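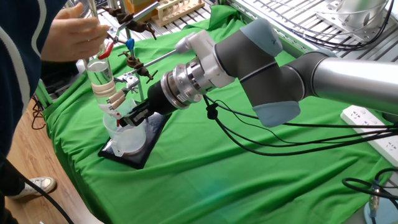 The case against the 100-metre dress watch

Water resistance is the figure most buyers read first on a watch specification, and on a formal watch it is the figure that matters least. I have come to think that makers of dress watches should stop chasing it.

The usual argument runs as follows. A watch rated to 100 metres can be worn anywhere, a watch rated to 30 metres cannot, therefore the first is the better watch. Riler now rates its whole formal line to 100 metres, and Skovdale followed in March with a redesigned case for its three-hand model. Both are well made. Both are also thicker than they were, and the thickness has gone exactly where a dress watch can least afford it, between the wrist and the shirt cuff.

The reasons are mechanical. A higher rating asks more of the case back, which must not flex under pressure and press on the movement. It asks more of the crystal for the same reason. The crown needs either a screw thread or a deeper tube with a second gasket, and the case wall has to be thick enough to hold that tube. None of these changes is large. Added together on the Skovdale they have turned a slim watch into an ordinary one, and the screw-down crown is a nuisance on a hand-wound movement that has to be unscrewed every morning. Threads wear. A crown tube that is worked daily will need replacing sooner than one that is simply pushed and pulled.

There is a further difficulty with the number itself. It describes a static test on a new watch with fresh gaskets. Rubber hardens with age, and it hardens faster near heat, soap and perfume. A watch marked 100 metres that has not been opened in a decade may resist water less well than a modest one serviced on schedule. The marking on the case back does not change in the meantime, and owners trust it.

Aarti Dubey, who repairs watches and has written on gaskets for longer than I have written on anything, disagrees with me on part of this. Her view is that people wash their hands in their watches whatever the manual says, and that a generous rating protects them from themselves. I accept the point for a daily watch. For one worn to dinners and weddings I think a sound 30 metre case, pressure tested every three years, is enough, and I would sooner have the thinner profile.

Maurya has taken the opposite course to its rivals. Its current formal model is 37 mm across, has a plain push crown and a snap back, and makes no claim beyond splashes. The snap back is the weak part. It is harder to seat evenly than a screwed one, and I would have preferred four small screws – they add very little height. Otherwise the watch does what is asked of it. It slides under a cuff, and the crown can be wound with two fingers.

Jerkuna sits somewhere in the middle, with a 41 mm case that seems too wide for the style and a rating of 50 metres. Here the width is the real problem. The lugs overhang a narrow wrist and the extra metal does nothing for the seals.

What I would ask of makers is more useful information in place of a larger number. Print the gasket replacement interval in the manual, state the case height including the crystal, and say plainly whether the crown may be operated with wet hands. A buyer could compare two watches on that basis. At present the shop card gives a depth that no wearer of a dress watch will reach, and often leaves out the height altogether.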